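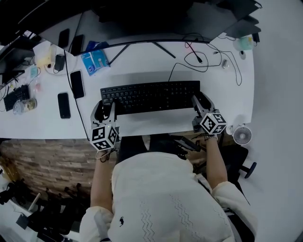 Hand-held gripper pair for teaching at the desk
Redora product no. 2418

Supplied as: 1 pair (left and right)
Availability: from stock, Dosemthorpe warehouse
Delivery: 48 hours inside the mainland, islands on request

Product information

The Redora hand-held pair is made for workplaces which want to teach a robot arm the small jobs of an office or a packing room, and want the teaching to be done by the people who know these jobs. You hold one gripper in each hand and do the task at your own place. The marker cube behind each gripper lets the tracking software follow the position of the hand. Later the recorded movement is used to train the arm.

The grippers have two curved fingers in grey. They can reach to both sides of a full-size keyboard without moving it away, so an ordinary desk with screens, phones and cables can stay as it is. We recommend not to tidy the desk specially for the recording. The arm will later have to work between the same things, and a desk which is too clean teaches it too little.

What is in the box

2 hand-held grippers, left and right
2 marker cubes, already mounted
Cable set
Soft cloth for the cubes
Printed guide for the first day

Tracking camera and stand are not included, please see Accessories.

What changes for the staff

Many customers ask us this before they ask the price, and we think it is correct to do so. At Povwood, where returned phones are checked and packed again, the pair has been in use since February. Before, a technician came from outside and programmed every movement, and the staff were asked only at the end if it was good. Now the person from the checking desk does the recording herself and decides which way of doing the job is the right one to show.

This takes time away from the normal work. Povwood plans one hour per person in the morning, and the daily target for this person is made lower. We advise every buyer to agree on this in writing before the first recording. If the target stays the same, people will record in a hurry and the results will be poor.

There are also tasks which did not go to the arm. Opening of glued boxes stayed with the staff, and so did any device with a damaged battery. The arm took over moving phones from the tray to the charging place - the part of the work that gave most complaints about sore wrists.

Working with the pair

Sit at your usual height, with the chair close to the desk.
Put both grippers on before you start the software.
Let the cables hang free from the wrist and do not wind them around the arm.
Keep the cubes visible to the camera from above. Wide sleeves can cover them.
Do the task at normal speed. Slow "teaching" movements are not useful.
Make a pause after 5 recordings and open and close the hands a few times.

Cleaning

Wipe the fingers with a damp cloth. For the cubes use only the dry cloth from the box, as alcohol makes the black print grey and the camera can lose it.

Accessories

Overhead camera stand, short or tall
Spare marker cube (please say left or right when ordering)
Farooqui wrist support, sizes S to L
Replacement finger set, grey

Service

Repairs are made in our workshop in Dosemthorpe. Please send both grippers also when only one is faulty, they are adjusted together. A loan pair can be arranged for the time of the repair.

Add to quote | Ask about this product | Print page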